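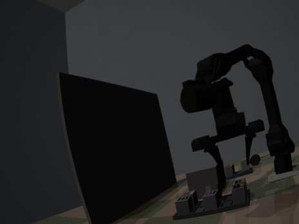 A block-and-rack task in the Flasterel simulator, with the arm over the table and the upright panel at left.

Skonis sells Flasterel as a rehearsal room for robot arms. A customer builds a bench in software, sets a task, and lets a control program attempt it as often as the licence allows. Only when the numbers look respectable does anyone book time on real hardware. The package has been on sale since February and we have had it on a workstation for 19 days.

The supplied task library is small but sensibly chosen. Most of our time went on the rack set, in which blocks marked with coloured squares on top have to be handled among narrow slots. It is a dull job and a good test. The slots leave little room for error, and the fingers must come down between neighbours without touching them.

Rendering is plain. Walls are flat grey, lighting is low by default, and large surfaces carry almost no shading. The tabletop is the exception, with a mottled brown and green pattern that can be swapped for others from a menu. Varying the surface is meant to stop a vision model from leaning on a clean background. Upright panels can be added to block part of the view, and their position can be set by hand or drawn at random for each run.

"We had customers whose code scored beautifully on a white table and fell apart on anything else," says Nazma Marikar, who manages the product at Skonis. "The ugly tabletop was the first thing we put on the list."

Contact handling is the strong point. Blocks pushed against a slot wall tilt and jam in a believable way, and the solver stayed stable through all but four of our 265 runs. Those four ended with a block passing through the rack, each time after a fast descent with the time step set too long. Shortening the step cured it, at a cost of some eight minutes on an overnight batch.

The Undo command deserves a mention. It winds a run back to any earlier contact and restores joint positions, speeds and grip force together, so that a failed grasp can be tried again from the moment before it went wrong. Rival packages tend to restore positions only. We used it constantly.

Complaints are mostly about setting up. Importing an arm that is not in the library means editing joint limits in a text file, and the error messages name the line but not the fault. Low default lighting makes dark grippers hard to read against dark racks, and the brightness control is buried two menus down.

Mansa Akpalu runs the test benches at Jayawardena, an integrator that moved to Flasterel in the spring. Her team still checks every result on hardware. "It gets us to the right gripper sooner," she says. "Friction we measure ourselves — I would not take a default value from anybody."

Licences are sold per workstation, by the year. Extra task sets cost more, and the rack set is included in the base price.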